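Last updated: July 5, 2025

Search news and releases Search Clear

FOR IMMEDIATE RELEASE

Sostevley Opens Its Kitchen Table Program to Home Demonstrators in Pallham

PALLHAM — I run the demonstration program here at Sostevley, and I get to write this one myself, so bear with me if it sounds less like a press release than usual. We're opening Foltau, our hand-demonstration project, to 30 more households in Pallham, and I couldn't be happier about it!

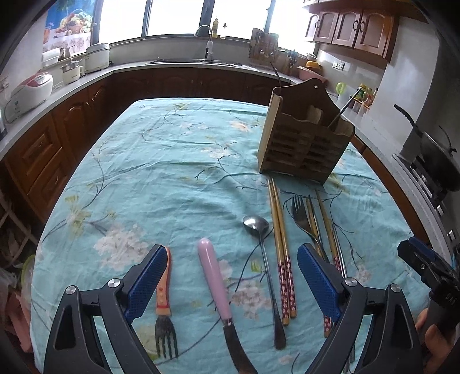
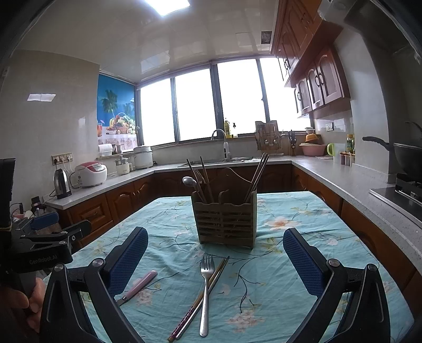

Cutlery and the wooden utensil holder on a kitchen table, with hand-held grippers in use.

If you've followed Foltau since March, you know how we like to work. You pick up a gripper, you do the chore the way you'd do it at home, and the recording goes to the team that trains the arm. Putting away cutlery is the task we keep coming back to. Forks are pretty forgiving. Chopsticks are another story (they roll, they cross, they hide behind each other), and a thin metal pair is harder to pinch than you'd think until you've tried it with two stiff jaws in place of fingers.

Our target for this round is 300 demonstrations of the cutlery task, all from real kitchens. I'd much rather have somebody's own table, flowery cloth and all, than another gray bench in our workshop. Demonstrators sign up for 2 sessions each and get a practice run first, and please go at your own pace — a slow, steady grasp is worth more to us than a fast one.

Mwakalinga, our partner on the training side, will try the results on a table-mounted arm over eight weeks. We'll share how that goes, including the drops.

Sign-up is open now to any adult in Pallham with a kitchen table and a free afternoon. Write to the Foltau desk at Sostevley and tell us what's in your silverware drawer!

Get Sostevley news in your inbox. Enter your email to subscribe. You can unsubscribe at any time.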